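**Artificial foliage** (also *faux greenery*) -- imitation leaves, stems and sprigs used in shop windows, homes and on stage. Older types cut from silk or waxed paper. Most modern ones molded, then put together by hand.

Volby was an early center of the trade, 32 workshops at its peak. Hondora came later and sold mostly serrated leaf types, rose and the like, to hat makers.
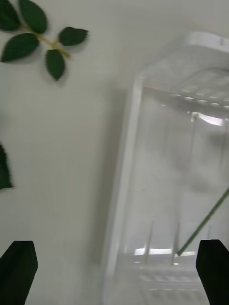 One reader of the Volby trade pages objects that the hat makers bought very little, and that church decorators kept teh shops open. Sources differ. Zürcher price lists show both, sold in bundles of 100 or 200.

Care is simple: dust, cool water, no direct sun. Greens fade first, usually toward blue.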